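Subject: Re: [Flullstead Allotments] The hosepipe rota
From: Elikem Bonsu

Morning all, 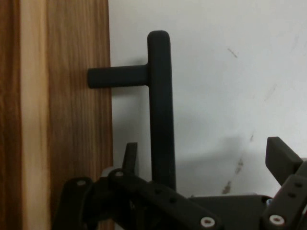

I have read the new rota twice and still can't tell when plot 12 is allowed any water.

Efua Adjei wrote:
> Plots 1 to 7 may use the hose before 9 am, the rest after 6 pm.
> Anyone on the top path should share with their neighbour.
> Cans may be filled at any time, within reason.

Plot 12 is on the top path, and my neighbour is a hedge. I am willing to share with it, but I'd like that noted.

Also, "within reason" will not survive contact with Reijo, who grows pumpkins. Last October he had one on the scales that took two of us to lift, and it hadn't got that way on rain.

Could we settle on after 6 pm for the whole top path, and leave the bottom tap to Cecilia and Dela, who are up at dawn anyway? The meter stood at 3,736 when I read it, so please send your own readings to Efua – she has the spreadsheet, poor woman.

I still have 170 leek seedlings going spare. Bring a tray.

Elikem
Plot 12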